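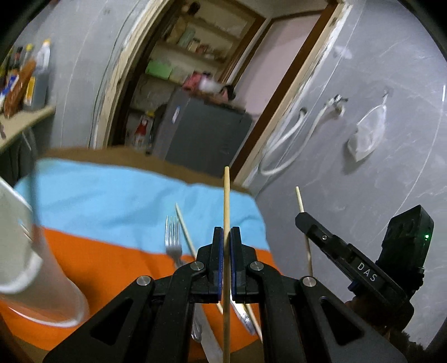

Do you have to book ahead for the kitchen open day at Odside?

You can just turn up, pay $4 at the door, and wait in the hallway until the group ahead of you has finished.

I went on 7 July 2019, having driven up to Terkville (population 1,983, according to the sign, which also promises a waterfall I never located). Odside is a regular house at 32 Ambrose Street, with a regular doorbell, and one day every summer it lets strangers in to look at how it stores its forks. It's the least glamorous stop on the Terkville home trail. The house next door has a koi pond, and I'd like it noted that I walked right past the koi pond.

The visit starts at the table, under the heading "Everyday Tools." It's covered with a cloth that goes from light blue to bright orange, a combination I'd have argued against in a store and was fond of by the time I left. The business of the first half hour is skewers and silverware: what goes together, what gets laid flat, and what is better standing up. Plain wooden skewers get a surprising amount of attention. Mine at home live in a torn plastic sleeve at the back of a drawer and come out point first, usually into my thumb. Odside believes in taking a skewer well below the tip and keeping it upright until you know where it's going. I've been grilling since college and had never once thought about where a skewer was going.

Then forks. There is a school of thought, well represented on Ambrose Street, that a fork should be set down with the tines facing away from you so the next person gets the handle. Fine. The next person at my house is also me.

I spent part of this stretch looking at the corner shelf, where a handful of bottles stand over a dark cabinet. One white bottle has a yellow cap, one is tall and dark, and I'd have liked a tour of those too. The leaflet had nothing on bottles. It had a full page on dish towels.

Between the two halves there's a break with coffee and a chance to buy things. The things are mostly Hikex drawer dividers, in a color the box calls "oat." I had sworn not to buy any. I bought the medium. It doesn't fit my drawer, and the receipt says all sales are final in type so small I'd assumed it was decoration.

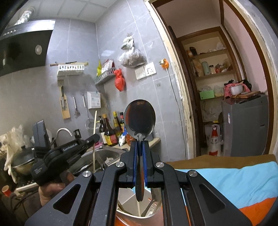 The kitchen was the part I'd come for, and it's small. The walls are tiled in a gray marble pattern, and nearly everything that can hang does. The knife has its own wooden holder. The ladle and the wire strainer hang nearby, where you can get at them without opening anything. A wire shelf takes the packets, and a red plastic bag dangles off the end of it, as a bag does in every kitchen I've ever liked. Up on a hook is a clear bag of something dark and dried. My guess was mushrooms, another visitor was firm on seaweed, and we let it rest there.

The spoon demonstration gets its own time slot. You hold a stainless steel spoon by the handle, bowl end up, over a steel container, and lower it in. The argument for bowls up is that you can tell a soup spoon from a teaspoon at a glance. The argument against is that everyone then grabs the part you eat from. Both were aired at length, and I learned which of my fellow visitors I'd let set a table.

I did ask how long it takes to keep a place like this up. Ten minutes every night, they said, with a bigger sort-out each April. I wrote that down and underlined it, and I've since done it twice.

A few practical notes. Parking on Ambrose is tight, and the lot behind the hardware store is free. Groups hold up to 32, which is too many for that kitchen, so take the early one. My phone logged 1,244 steps for the whole outing, nearly all of them between the car and the house. Shoes come off at the door, so wear decent socks. Mine had a hole in them.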